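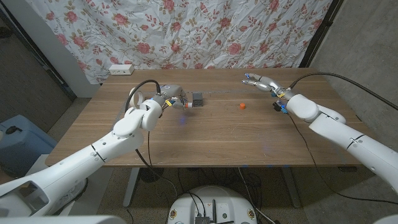
Week 4 is where the planner stops being your friend. Last time we gave each arm its own goal and let both solve in peace, and everybody's demo worked, which should have worried you. Two arms over one table share space whether or not your code admits it. Take the small orange cylinder standing between the grippers: both arms could make a fair claim on it, and if your task file says only "pick nearest," both will. The dark gray block over by the left gripper causes no such argument. Assign it and move on.

Three things to fix before the lab.

1. Ownership. Every object gets one arm, written down before planning starts. Ties go to the left arm. No deep reason.

2. Cables. Plarari checks links against links. It has never heard of a cable. Pad the wrists by 8 cm and stop wrapping the last joint through a full turn to save 2 seconds.

3. Timing. Two paths that are safe alone can still meet in the middle. Check them on one clock, at 100 steps per path, and look at the closest approach. Reading "plan succeeded" in green doesn't count as looking.

If perception returns the same object twice, merge the detections first. Planning around a ghost is slow and makes you look haunted.

Homework: rerun the Bautista task with ownership turned on. Logs go to Cherry Mae Abella by Fri 5 December. She reads them.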